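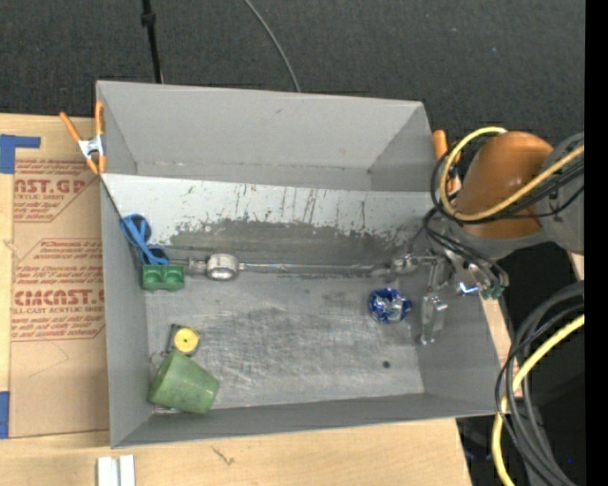
On Tuesday, Wenden wrote:
> I'll believe in the household robot when it can empty my junk drawer
> without being told what is junk. Folding towels on a stage does not
> count. Towels are all the same towel. And please, no more links to
> sped-up video. My dishwasher looks like a genius sped up.

Agreed on the towels. I'd put the bar somewhere else, though. Deciding what is junk is beyond most of my household, and we have thumbs.

Picking the stuff up is the part I'd watch. A green cup on its side, wedged against the wall of a bin, is a different job from the same cup standing on a counter. Then there's the ball of crinkled foil, which can change shape when you squeeze it, and a thin metal rod lying right along the crease at the bottom. I have trouble with that last one myself and generally tip the whole container out on the floor. I would like to see a gripper with two metal fingers try to get under it.

At the Pistbridge shop we looked into having a machine sort the returns bins. The quote ran to 7 pages, and 3 of them were a list of things we must not put in the bins. It was a pretty good description of what is in the bins.

So my answer to the original question is "some chores, if you tidy up first." My mother said the same of cleaning ladies.

Tuner, you asked about shop floors. Loading identical parts, yes, for years now. Sweeping, fine. Clearing a bench at 5 o'clock, I'd keep the broom and the teenager.

Does anyone still have the Admasu notes on suction cups? My copy is in a drawer.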